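Clumwood (task planner)
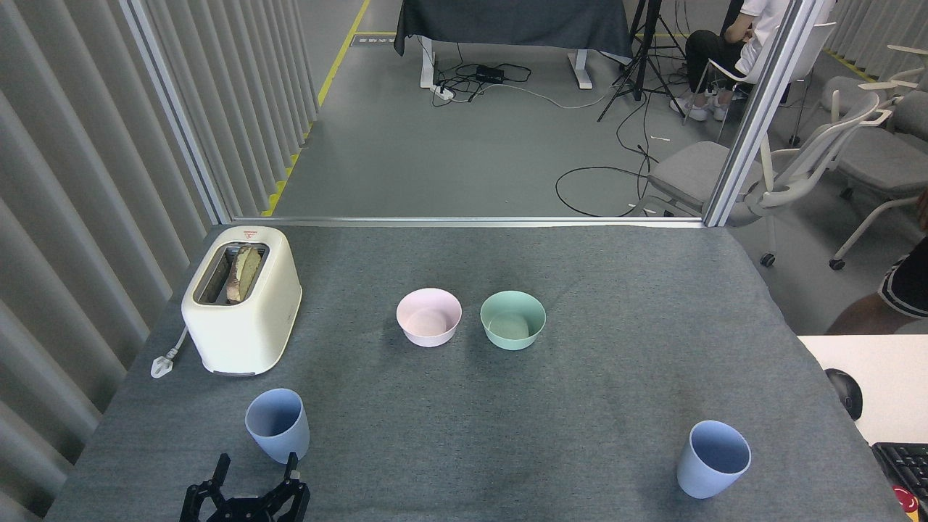 Tabletop test layout with toaster, two bowls and two light blue cups on grey felt.

Clumwood is a task planning program for robot arms working on tables and kitchen counters. It takes a short written goal ("put the cup in the pink bowl") and turns it into an ordered list of moves, which a separate controller then carries out. First written by Rozália Krajčí at Haltasberg, later taken over by Francine Paquette, who still looks after the main branch.

Overview

The program sits between perception and control. Perception side is Poirier, a detector that gives each object a label, a rough shape and a pose. Control side can be anything that accepts grasp targets - most users run Clomden. Clumwood itself never sees camera images, only the object list.

Planning

Search is depth-first with a limit of 38 steps per plan. Each step has a precondition and an expected result. If the object list afterwards doesnt match the expected result, the rest of the plan is thrown away and a new one made. The planner checks the list 10 times a second while the arm is moving.

Cups are handled as a special case. A tilted cup gets a different set of grasps from an upright one, and the rim direction is passed along with the pose. Bowls are grasped at the rim only. Toasters, kettles and the like are marked "fixed" by default, so the planner goes round them and will not try to pick them up. Bread in the slot counts as part of the toaster unless the setting split_contents is on.

Known problems

Pale objects close together are sometimes merged by Poirier into one, and Clumwood then plans for a single large bowl. Cables are ignored altogether. Plans slow down badly above 200 grasp candidates, usually becuase the distance filter has been left off.

Versions

The first version had no replanning. Added in the April release, along with the text log format. Older logs can be read but not replayed.

See also

Poirier (detector)
Clomden (controller)
Grasp planning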